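Keeping Nidstead in Working Order: A Conversation with Erlinda Fajardo

13 Sep 2023

The workroom at Nidstead serves as a shared space for residents and visiting groups, and its upkeep falls to the Building Services office.
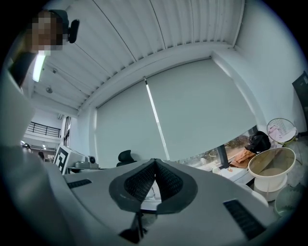
Erlinda Fajardo has managed that office for Wutness, which operates the building, through two changes of layout and a full replacement of the window coverings. She met with Fahad Virk of the tenant newsletter to discuss light, glare, noise and the daily routine of a room that many people use and few people are assigned to look after.

Ms. Fajardo began with the blinds, the subject on which her office receives the most mail. The wide window is covered by large roller blinds in a pale gray-white fabric, which can be drawn down independently on either side of the seam.

"The old ones were vertical slats," she said. "They tangled and they rattled. When we asked tenants in July what they wanted, the first answer was something quiet. The second was something that would cut the glare without making the room feel like a basement."

The fabric was chosen from samples supplied by Demchenko. A darker shade was tested for two weeks and set aside after several users reported that they had to keep every light on through the afternoon. The pale fabric lets through enough daylight to read by, according to Ms. Fajardo, and it can be wiped with a damp cloth.

Asked whether tenants may adjust the blinds themselves, she said that they may, and that they should. "Please pull straight down and let it travel back up under control. A blind that is released from the bottom will wind itself crooked. We then have to take it off the brackets, and that is an hour of somebody's morning."

Many users leave a gap at the lower edge in order to see the greenery outside. Ms. Fajardo has no objection. The blinds were never meant to be kept fully closed, and she prefers a small gap to a blind that is raised and lowered ten times a day.

The conversation then turned to the ceiling, a white corrugated one with long parallel ribs. The ribs collect dust, and the cleaning contractor, Jileo, works along them with an extension brush twice a year. The work order for the most recent cleaning, number 1849, also covered the beam above the window wall.

"People ask us to put in a flat ceiling," Ms. Fajardo said. "The quote we received was $2,325 for the first section alone, before any of the lighting was moved. We decided that the money was better spent on the window."

The fluorescent lighting is to remain for the present. Tubes are replaced when they fail, and tenants who notice flickering are asked to report the location by e-mail, with the nearest wall or window named. Ms. Fajardo noted that messages reading only "the light is bad" are difficult to act on. She also asked that nothing be hung from the ceiling or attached to any of its fixtures, including paper decorations.

Bookings for the room passed 100 in the first half of the year. Each group is given 30 minutes at the end of its session to put the room back as it was found. The blinds are to be left down overnight and the lights switched off at the door.

Mr. Virk asked whether the end-of-session rule was widely followed.

"It is followed by the groups that come regularly," she said. "New groups sometimes do not read the sheet. We have made the print larger."

Further work planned for the room is modest. The window frames will be washed on the inside, and the seals will be inspected before the heating season. Ms. Fajardo expects the room to be unavailable for one morning while the inspection takes place, and users with a booking on that date will be contacted directly by her office.

Requests concerning the workroom may be left at the Nidstead front desk or sent to Building Services.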